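Kidar Two-Arm Bench Set
Cloth handling, small parts
Reviewed for the equipment list by Jitendra Rastogi, 2 May 2025

Status: on the list, with reservations. Read the cost section before you ask for a quote.

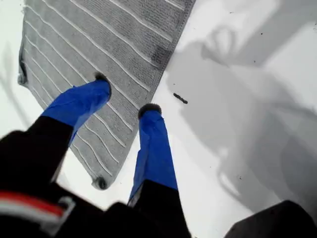
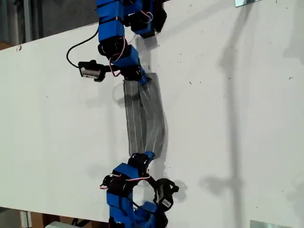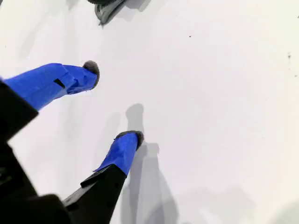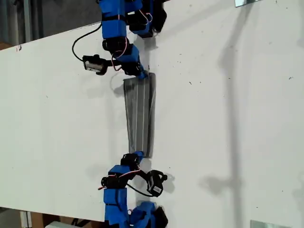 Fourth picture: gray cloth held between the two grippers, white tabletop.

What the set includes
Two arms with grippers, two small cameras, power supplies, control software with one year of updates. The table, the computer and the lighting are extra. The brochure mentions this once, in the small print on the back page.

What the seller says
Kidar calls the set "ready for textile work." I asked which textiles and got a list of towels. Limp, narrow pieces may be fine too, but I would want to see your own material on your own table before signing anything. Vitalii Chornovol at the sales office will arrange a trial for $500, credited against the order if you buy.

The service interval is given as 1,000 hours. I asked for the test records behind that number and was sent the brochure again.

What it will cost you
The spares pack is $903 and is listed as optional. I would treat it as part of the price. It covers servos, wiring and a set of fingertip pads. Pads are also sold singly by Serra, who quote a shorter wait – ask them to confirm the fit in writing.

Plan for staff time as well. Kidar allows one day for setup. Put down a week, and don't book paying work in it.

Compared with
Wusen: dearer, but the table is included and the service terms are clearer.
Isov: cheaper, single arm only, no use if the cloth has to be held at both ends.

Ordering
Allow delivery in August for orders placed now. Shipping is charged per crate and there are 2 crates. Returns are accepted unopened, so a trial is the only way to change your mind after seeing it run.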